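Jotcombe Furniture Bank Opens Its Doors in Lulness with a November Drive for Sofas, Tables and Good Company

LULNESS – Anyone who has ever moved into a new place with nothing but a suitcase and a box of kitchen odds and ends knows how long that first evening can feel. The walls echo, there is nowhere to put down a cup of tea, and you end up eating your supper on the floor with your back against the radiator. The Jotcombe Furniture Bank was started for people spending that kind of evening, and this November it opens its first permanent showroom in the old Rocha dry goods building on the Lulness waterfront.

The new space will let the group take in, clean, mend and pass along household furniture to families and single people who are setting up home after a hard stretch. It will also give neighbors who have a perfectly good sofa and no room for it a friendly place to bring it, where somebody will say thank you and help carry it in from the car.

"We have been running this out of garages and one very patient church hall for longer than I care to admit," said Conceição Esteves, director of the Jotcombe Furniture Bank. "I used to keep the list of who needed what on the back of an envelope in my coat pocket, and then I would wash the coat. To have a front door, and a counter, and a telephone that rings in one place, well, I walked in the first morning and had to sit down for a minute. Luckily there was no shortage of chairs."

The goal for the opening season is to furnish 400 living rooms in Lulness, Dillalel and the smaller towns along the river road. A living room set, as the furniture bank counts it, means a sofa or two armchairs, a side table or coffee table, a lamp and a rug. Beds and kitchen tables are handled on a separate list, and both of those lists will stay open all through the winter.

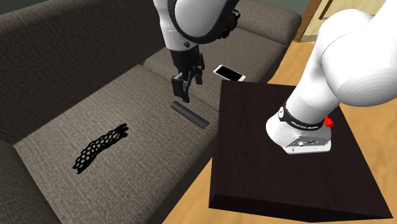

By Mererid James
Community News Desk, Jotcombe Furniture Bank

Sofas are the thing people ask for most, and they are also the thing most often turned away by other donation centers, being big, heavy and awkward on the stairs. The Jotcombe crew will take them in nearly any color and style as long as the frame is sound and the seat still has some life in it. Gray ones go out the door the quickest, as they get along with almost any curtains. Floral ones take a little longer but tend to find their person in the end, and there is one family in Dillalel who asked for the loudest pattern in the building and went home delighted with it.

Side tables are wanted too, and more of them than you might think. Florêncio Torres, who runs the repair bench, has a soft spot for them.

"A sofa by itself is a place to sit, but you put a little table next to it and now you have somewhere for your glasses and your book and the cup of coffee," Torres said. "I can fix a wobbly leg in the time it takes to boil the kettle. Bring me the wobbly ones! I have a whole jar of screws I have been saving up, and my wife would like to see the jar go down a bit."

Torres spent 25 years upholstering seats for ferries before he retired, and he will be teaching a free evening class at the showroom once a month. The first class covers how to clean and freshen woven sofa fabric at home, with a soft brush, a vacuum and plain patience. Later classes will look at replacing zippers on cushion covers, tightening loose joints and filling scratches in dark wood so that they hardly show. Each class has room for 8 people and starts at 6:30 p.m., with soup beforehand for anyone coming straight from work.

The building itself has a story that many older residents will remember. Rocha's sold cloth, buttons, work boots and winter blankets from that corner for three generations, and plenty of people in Lulness were measured for their first school coat beside the tall front windows. The shop closed when the last of the family moved inland, and the place stood with its shutters down for a good many years. The furniture bank has kept the long cutting counter, which is now where visitors are greeted, and the brass yardstick set into its edge, which children seem unable to walk past without running a finger along it.

Bernardo Barreto, who owns the building today, agreed to a long lease at a rent the group could manage, and then turned up with a ladder and a paint roller.

"My grandmother bought her wedding sheets at that counter," Barreto said. "I had offers from people who wanted to put in apartments, and I am sure they would have been very nice apartments. But I kept thinking about what the place was for. You went to Rocha's to get what you needed for your house. So I am pleased that you can do that again, and I am pleased somebody finally painted the back stairs, even if it had to be me."

Families are referred to the furniture bank by schools, clinics, shelters and landlords, and people may also simply call and ask for themselves. There is no long form. A member of the welcome team has a chat with each household, asks how many people will be living there and how wide the front door is, and sets up a time to visit. Visitors then walk through the showroom at their own pace and choose what they like.

That last part matters a great deal to Esteves, who remembers being handed furniture herself when she was a young mother.

"It was kind of them, and I was grateful, but it was a brown recliner and it was enormous, and I lived with that recliner for a long, long time," she said. "I would have liked to be asked. When somebody comes in here and sits on one sofa and then another, and then goes back to the first one, I know they are already picturing their own room. You can take as long as you want over it. We have cookies."

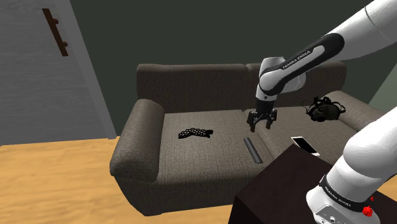
Dark gray-brown upholstery, one of the colors suggested in the furniture bank's living room guide.

The living room guide is a small free booklet put together by Salvador Falcão, a retired art teacher, with advice on arranging a room when you don't have much to put in it. He suggests starting with the sofa and leaving yourself a clear path to the window. He is firm on the subject of lamps (two small ones are kinder than one big one) and quite relaxed about everything else. Darker seats, he writes, are forgiving if you have children or a dog, and a bright blanket over the arm will cheer them up on a gloomy day. The booklet also has a page for measuring your doorways and stairwells, with space to write the numbers in, and Falcão begs everyone to use it before choosing anything with a long back.

A first printing of 1,000 copies will be available at the showroom counter and at the public libraries in Lulness and Dillalel. Readers who would like larger type can ask for it at the counter.

The furniture bank is asking residents to have a look around their homes before the holidays. Most wanted at the moment are sofas, loveseats, side tables, floor lamps in working order, bookcases and washable rugs. Small items can be dropped off during opening hours at the side entrance on Chandler Lane. For anything that takes two people to lift, the Jotcombe van makes pickup rounds in the mornings, and donors are asked to call ahead and mention any stairs. The group can't accept mattresses without a cover, cribs, or furniture that has been stored somewhere damp.

Help of other kinds is just as welcome. The welcome team would love to hear from people who speak more than one language, and the van could do with another driver who doesn't mind an early start. Knitters are invited to make lap blankets in any color, to be folded over the arm of each sofa before it leaves for its new home – a habit that began in the church hall days and that Esteves has no intention of giving up.

The opening celebration takes place in November at the showroom, from 10 a.m. until 4 p.m., with music on the front steps if the weather is kind and just inside the door if it isn't. Torres will be at his bench all day and happy to look at small pieces that need a repair. Children can paint a wooden stool to take home, and former customers and staff of Rocha's are especially invited to bring old photographs for the wall behind the counter.

About the Jotcombe Furniture Bank

The Jotcombe Furniture Bank is a nonprofit group serving Lulness, Dillalel and the river road towns. It collects, repairs and gives away household furniture free of charge, and is supported by donations from neighbors and local businesses.

Press contact: Mererid James, Community News Desk, Jotcombe Furniture Bank, the Rocha Building, Lulness. Interviews with Conceição Esteves and visits to the repair bench can be arranged on request.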